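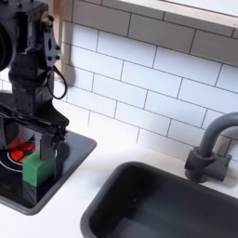
Bras robotisé noir, avec sa pince au-dessus d'un petit bloc.

Forum Économie et numérique > Données et entreprises

Sujet : Regrouper nos données de vente chez Pretden, bonne ou mauvaise idée ?

matel_compta
Posté le 19 mai 2024
Bonjour à tous. Je travaille dans une société de négoce, Matel, et le français n'est pas ma langue maternelle, je vous prie donc d'excuser mes fautes. Notre direction veut envoyer toutes les données de vente vers la plateforme Pretden, afin d'obtenir des prévisions par région. Nous avons 3557 clients actifs, dont beaucoup passent seulement une commande par an. Le contrat prévoit un préavis de 90 jours pour sortir. Est-ce que quelqu'un a déjà fait cette démarche ? Je m'interroge surtout sur la propriété des données après la résiliation.

rive_gauche
Nous l'avons utilisé pendant deux ans. Les prévisions sont correctes pour les produits courants, faibles pour le reste. Pour la sortie, lis bien l'annexe sur la restitution. Chez nous c'était un export en CSV, sans l'historique des corrections.

tableur38
Avec des clients qui commandent une fois par an, je ne vois pas ce qu'un outil pareil va prédire. Un tableur bien tenu suffit. On vend de l'analyse de données à des entreprises qui n'ont même pas un fichier clients propre.

matel_compta
Merci à vous deux. @tableur38, je comprends votre remarque, mais notre fichier est déjà nettoyé, ce travail a été terminé en avril. Il reste 11 fichiers séparés, un par agence, et les codes articles ne sont pas identiques partout.

tableur38
Alors il n'est pas propre.

rive_gauche
Pas très aimable, mais sur le fond il a raison. Unifiez les codes avant de signer, sinon vous paierez le prestataire pour le faire.

osent_user
Je ne suis pas d'accord avec le tableur. Nous sommes passés par Osent, un concurrent, et nous avons réduit le stock dormant de près de 70 palettes dans l'entrepôt de Vilela. À la main, personne chez nous n'aurait vu ces références. Par contre la facturation se fait au volume de lignes importées, vérifiez ce point.

tableur38
Et le prix de l'abonnement, tu l'as déduit des palettes ?

osent_user
Oui. La première année nous étions à peine à l'équilibre, la deuxième c'était mieux.

matel_compta
Je vous remercie pour ces réponses. Je vais demander à Pretden l'annexe de restitution et proposer à ma direction un essai limité à une seule agence. Je reviendrai écrire ici quand j'aurai leur réponse.

rive_gauche
Demande aussi combien de temps ils gardent les sauvegardes après la fin du contrat. Chez nous ce n'était écrit nulle part.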